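Hi, I'm Reet, and I'm looking for people who want to make noise with me this spring!

I run Hestia, a little devised theater company in Prondstead. We're making a new show called Flondcombe, told mostly with drumming, movement and a lot of homemade costumes, and I need 9 performers for it. You don't have to be a trained actor. Last time our best bit came from Thilini Munshi, who'd only ever played snare in a marching band (she's back for this one, thank goodness).

You do need decent rhythm, knees that can handle a hard floor, and most evenings free in April. If you sing, tell me. If you juggle, definitely tell me. Some parts have no lines at all, so please don't let stage fright about talking put you off.

Pay is $482 per performer for the whole run, plus dinner on show nights. I know it isn't a fortune, but it's what the budget allows and everyone gets the same, me included.

To apply, send me a video of you doing anything for a minute or two. Phone quality is fine. Gayan Liyanage is writing the music and he'll watch them all with me. Please get yours in by March 3, 2022.

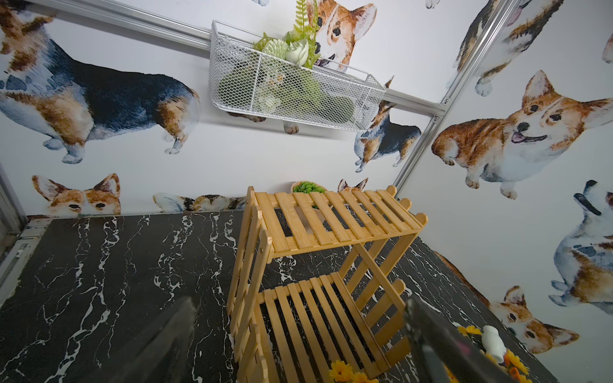
Oh, and if you can't perform but you can sew, write to me anyway. We have 19 costumes to make and I'm terrible with zippers.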